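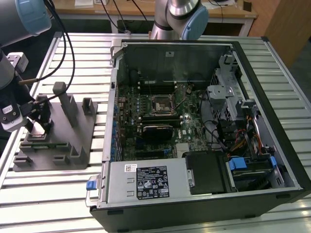
Can a robot take apart or put together a desktop computer without help?
Parts of the job, under set conditions. Machines can now seat memory modules, pull drives and place many kinds of rigid parts when the case is in a known position, but cables, latches and worn fasteners still call for a person in most shops.

4. Desktop service as a test of shop-floor skill

4.1 Why this task

Most published work on robot assembly uses parts made for the study: pegs, blocks, gears and printed connectors. These are useful for comparing methods, but they say little about whether a machine could take over a bench job that people are paid to do today. We chose the service of used desktop computers. It is repetitive enough to be worth automating and varied enough that a fixed program does not last long. A refurbishing shop may see dozens of case layouts in a week, many of them dented, dusty or missing parts.

The work was carried out with Dallanley, a refurbisher that handles office machines at the end of a lease. Its technicians open each tower, remove the drive for wiping, check the memory and processor, clean the inside and close it again. We broke this routine into steps and asked which of them a two-arm station could do at a level the shop would accept. The control software, Oko, was the same for every step.

Figure 2 shows a tower on the bench with its side panel off. The case lies flat so that the board faces up, and the processor socket is empty. Loose power and data cables run close to the drive cage and toward the board. The gray printed fixture stands beside the case, to its left, and has posts and slots. Two arms share the workspace.

Figure 2. Open desktop tower on the slatted aluminum bench, with the printed fixture and the two arms.

4.2 Steps and conditions

We recorded 1,745 attempts across all steps. An attempt began when the arm left its rest position and ended when the part was released in its target place, when the software gave up, or when the operator pressed stop. An attempt that needed a hand on the part at any point was scored as a failure, even if the part ended up where it should be. This is a strict rule, and the shop asked for it. A technician who has to watch the station cannot be doing other work.

The case was placed by hand within a marked area of the bench and was not clamped. We left it unclamped on purpose. Technicians at Dallanley do not clamp towers, and a station that needs a custom clamp for every model would lose much of its value. The cost is that a firm push can shift the case. Oko checks the position of the board again after each contact above a force limit, which slows the work but removed most of the errors we saw in early trials.

Side panels were removed by a person before the station started. We tried panel removal in the first month and set it aside. Thumbscrews, sliding catches and bent edges made it a separate problem, and one that we think deserves its own study.

4.3 Results by type of step

Steps that involve one rigid part and one direction of motion went well. Memory removal and insertion were the most reliable. The module has a clear edge to grip, the slot guides it for the last part of the travel, and the force at the wrist shows plainly when the module is seated. Failures came mostly from modules that went in at a slight tilt and were pressed on one end first.

Drive removal was less even. Where the drive sat in a carrier with tabs that could be squeezed, the arm could pull it out once the cables were off. Getting the cables off was the hard part. A data connector with a locking clip has to be pressed and pulled at the same time in a small space, and the neighboring cables move into the way as soon as the first one is touched. With cables included, the station finished 63 percent of drive removals under the strict rule. A trained technician at the same bench finished all of them, in much less time.

Processor placement gave mixed results. Lowering the part onto the socket is a simple motion, but the allowed error is very small and a mistake can ruin the board. We stopped these attempts whenever the camera check and the force reading disagreed. Many good placements were thrown out this way. We accept that loss, as the shop would not accept bent contacts.

Cable routing was not solved. The arms could move a bundle aside and hold it there while the other arm worked, and this was useful. They could not reliably lay a cable back along its path and tuck it behind a bracket so that the panel would close. We tried a planner that treats the cable as a chain of short links and a policy learned from demonstrations. The learned policy did better on cases it had seen and no better on new ones.

4.4 Comparison with household chores

We ran a smaller study at the Tirnell site in November with the same arms and software, on chores such as loading a dish rack and folding hand towels. The pattern was close to what we saw on the bench. Rigid items with a fixed home were handled well. Soft items, and items hidden under other items, were not. A dropped towel costs nothing, though, and a dropped processor does, so the station could be left to retry at home in a way it could not at work.

4.5 Limits

All cases came from one refurbisher and were mostly office models. Gaming towers, with larger coolers and glass panels, were not tested. The operators knew the station well, and a new user would likely place cases less carefully. Wear on the finger pads was not tracked. The Younis gripper, which has a narrower tip, arrived too late for the main trials and is discussed in Section 6.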